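Erst die Folgekosten, dann der Roboter

Bei Gesell liegt seit April ein Antrag auf 2 Roboterhände für das Lager in Ullitow. Der Kaufpreis steht auf Seite eins, die Wartung fehlt. Ich halte das für einen Fehler.

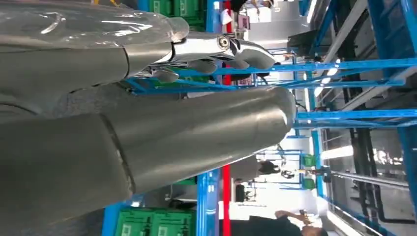 Eine Hand braucht Ersatzfinger, Schulung und jemanden, der sie einrichtet. Wilson Sotelo rechnet mit 30 Stunden je Gerät. Wer dafür nur 300 Euro einplant, zahlt später drauf. Ich würde 3.000 Euro zurücklegen und erst danach bestellen.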